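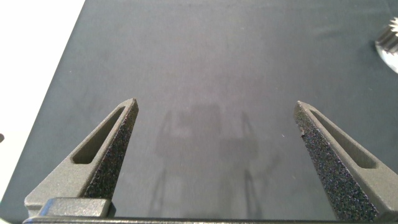

New table tops in the Goodwin Room

Anyone who has been into the Goodwin Room this month will have noticed that the tables have changed colour. The old cream tops have gone and the new ones are dark grey. The legs and underframes are the same as before, so the tables are the same height and fold in the same way.

The old tops had been in use since the room opened and were in a poor state. Two had burn marks from the soldering evenings, one had lifted along the long side and caught people's sleeves, and the pair by the window had gone yellow. Members had asked for something done about them at the last two annual meetings. We had prices from three firms and chose Pimell, who had also done the benches at the Morkdale end of the building. The full cost, with delivery and fixing, was £1,565. Of this £199 came from the sale of the old display cabinets, and the rest was paid out of the equipment fund. There will be no change to hire charges this year.

Why grey

We tried a white sample, a pale green sample and the dark grey, and left all three out in the room for people to use. White was the brightest but showed every pencil line. The green looked pleasant enough under daylight and rather sickly in the evening with the lights on. Grey was the one most people went back to. Small pale parts such as washers, beads and white buttons are easy to find on it, and it does not throw the light back in your face when you are bent over close work.

There are drawbacks. Dark screws and black thread are harder to see than they were on the cream, and chalk dust and plaster show up straight away. If you are working with dark things, take one of the white trays from the cupboard under the sink and work in that. The trays are there for everyone and do not need to be booked.

Looking after them

The maker's advice is short and we have copied the main parts on to a card by the door. Wipe the top with a damp cloth at the end of your session and dry it with a second cloth. Drying matters more than it did with the old tops, as water left to dry by itself leaves a pale ring on a dark colour. The rings do come off but they take some rubbing.

For glue, ink and anything greasy, use the Celuro spray kept on the shelf above the sink. Spray the cloth and not the table. Leave paint splashes until they are dry and lift them with a plastic scraper. Please do not use metal scrapers, scouring pads or the old tin of cream cleaner, which has now been thrown away. White spirit should not be used on the tops at all.

Cutting mats must go under all knife work, including small jobs like trimming a label. We have bought four large mats and they hang on the hooks behind the door. The two older mats have been kept for anyone using hot glue. Soldering irons and heat guns need a heatproof board underneath as well as a stand. The boards are in the tall cupboard on the bottom shelf.

Clamps may be used along the edges if you put a scrap of wood or card between the metal and the table. There is a box of offcuts for this purpose under the end table. Add to it if you have any flat pieces at home about the size of a playing card.

Moving the tables

The new tops are heavier than the cream ones. Two people are needed to lift a table, one at each end, and tables should be carried and not dragged. Ngaio Halliday has fitted new rubber feet to all the legs, and they grip the floor well enough that a dragged table tends to stop suddenly and tip. If a foot comes off, please put it in the jar on the windowsill with a note of which table it came from. The tables are numbered on the underside of the frame.

When the room is set out for a meeting, the tables can still be pushed together in pairs. The edges are squarer than before and meet closely, with hardly any gap for pens to roll into. Folded tables should be stacked facing each other, top to top, with one of the grey blankets in between. The blankets live on the trolley. Several tops on the old set were scratched by being stacked against bare frames, and we would like to avoid that with these.

What happened to the old tops

Most of them were past saving, but the better ones have been cut down. Some of the pieces have become shelves in the store, and two have gone to the allotment shed as potting boards. A few pieces remain and are leaning against the wall in the passage. They are free to any member who can carry them away. Whatever is left in October will go to the tip.

Still to be done

The long side table by the radiator has not been changed. It is an odd size and Pimell have quoted separately for it. For the time being it keeps its cream top, and it is the best place for messy jobs such as papier mâché or printing.

The lighting over the far tables is now a little dim for fine work against the darker colour. Clip-on lamps can be borrowed from the office for the length of your session. We are looking at a brighter tube for that fitting and have asked for a price.

A spare bottle of Celuro and a pack of 49 cloths have been put in the store. Used cloths go in the lidded bin to be washed, and whoever finds the bin full is asked to take it home and run it through at 60 degrees or leave a note for the office.

Marks, chips or loose edges should be written in the room book, with the table number, as soon as they are noticed. The fixing is under guarantee for a year and small faults are easier to put right when they are reported early.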